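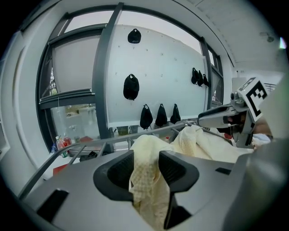 Cream cloth with a faint check, folds in the middle

Re: [drawing-list] Paper for ink and soft folds

Hello Bianca and all,

On Saturday, November 21, 2020, Bianca Oprea wrote:
> I am copying the sleeve from the Miyazaki sheet and my
> shading goes grey and flat. Is it my pencil or the paper?
> I use the Dinon pad, the one with 500 pages.

I think it is the paper. I had the same pad in May and it is too smooth for a soft pencil, the colour stays on top and moves under the hand. For ink lines it is very good, so please do not throw it away.

For sleeves and skirts I changed to Valtham, the rough side. I draw the big folds first with a hard pencil, very light, then I put only two tones of shadow. Before, I made five or six and everything became mud. The darkest tone goes where the cloth turns under, near the elbow.

The Rusov eraser is also worth to buy. I cut mine in two and keep one half clean for the highlights.

Could you post your sleeve again when you have tried it? I would like to see the cuff especially.

Kind regards,
Ilse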